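Learning to drink tea slowly

I quit coffee in June. Nothing dramatic, my stomach just wanted a break, and my sister had been on at me for ages (hi, Mihret!). So now I'm a tea person, and I have opinions.

First one: most of us make black tea too weak and then leave the bag in forever to fix it. Use more leaves and less time! I buy a loose black tea from Kandpal, a little shop in Grorndale that sells it in 100 gram bags, and I give it four minutes. Any longer and it gets that dry, furry taste on the back of my tongue.

Second one: mint. I used to think mint tea was something you drank with a cold. Then Anel Gumede served me a glass with fresh leaves and a truly silly amount of sugar, and I went home and planted 2 pots of the stuff. One is already trying to take over the balcony.

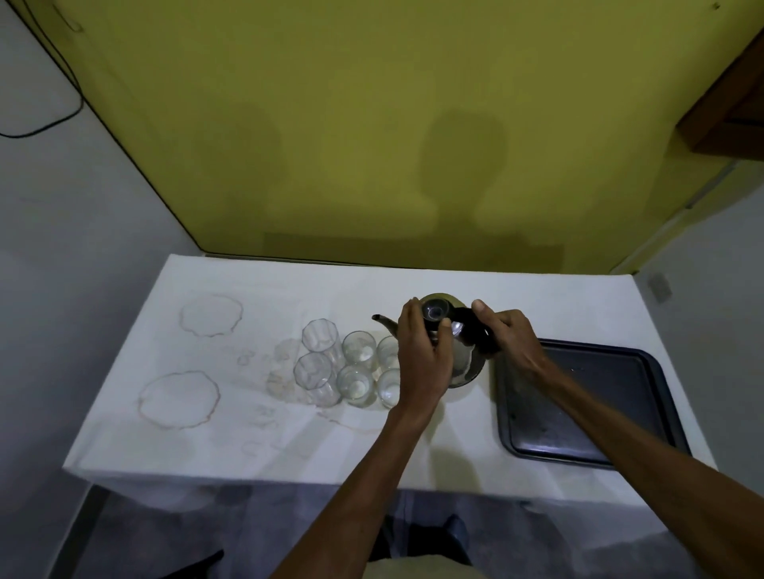
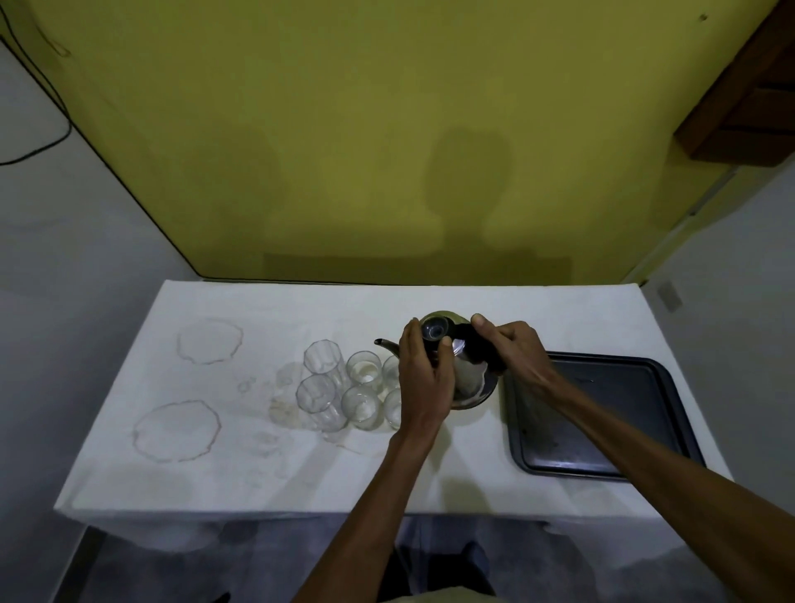

Teapot, glasses, white tablecloth. My kind of afternoon.

I've also gone off mugs. Tea in a glass cools faster, you pour smaller amounts, and you end up sitting there for an hour talking because somebody always wants a refill. With coffee I was in and out of the kitchen before I'd even tasted it.

Do I miss coffee? Yes, mostly at 6 in the morning, and mostly the smell. I walked past the Studton bakery last week and stood outside the door like a lost dog.

Next up is cardamom. If you have a favorite way to do it, crushed or whole, leave me a comment.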